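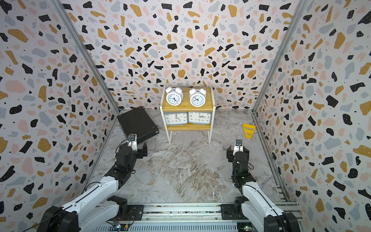

A reader of our preprint wrote that a home-built cell ought to be tested on household things and nothing else, and that machined parts would only flatter the arms. I half agree. We took the first part of that advice, so most of what we worked with at Kisham came off somebody's shelf: twin-bell alarm clocks, square desk clocks, a little two-tier stand.

3.2 Building the cell

The whole thing lives in a shared workshop, so it had to be cheap and easy to wipe down. Both arms bolt to one aluminum rail along the front, and I can't tell you how much grief that saved us – our first version had each arm on its own plate, and every time somebody bumped the bench we were back to calibrating. Patterned panels close off three sides. I picked the terrazzo print mostly because I liked it (my coauthors did not), but all those odd chips gave the cameras plenty to latch onto. The control code is Multalus, patched in more places than I'd care to list.
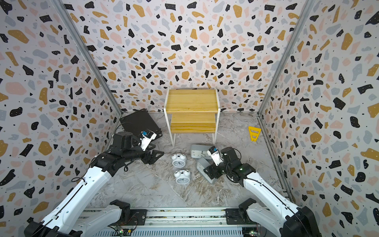

Clocks are also a pain to grasp, and we wanted that. The bells and feet stick out, the desk clocks are boxy and slick, and a clock lying on its back asks for a very different approach than one standing up. We logged 673 attempts before changing anything on the grippers, and we kept the bad ones in the data, even the embarrassing first evening. After 800 we froze the finger design, which is the one we call Jerkeck from here on. Figure 2 shows it with both grippers on one thin metal rod, the upper fingers at one end and the lower fingertips at the other.

Figure 2. Two-gripper hold on a metal rod, wrist camera view.

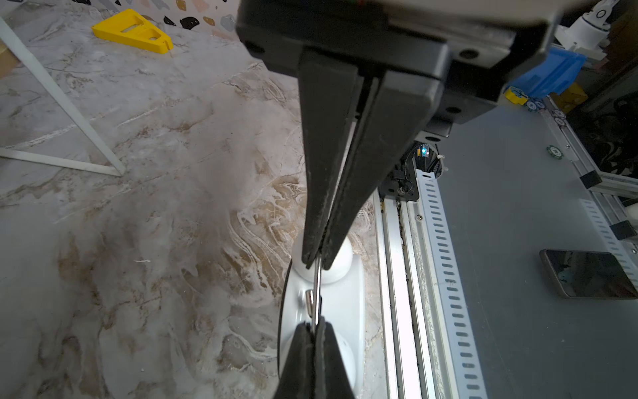 3.3 Calibration between sessions

We ran the Staniforth routine each time the power had been off. It takes 95 seconds if the cables behave – longer if they don't, and ours often didn't.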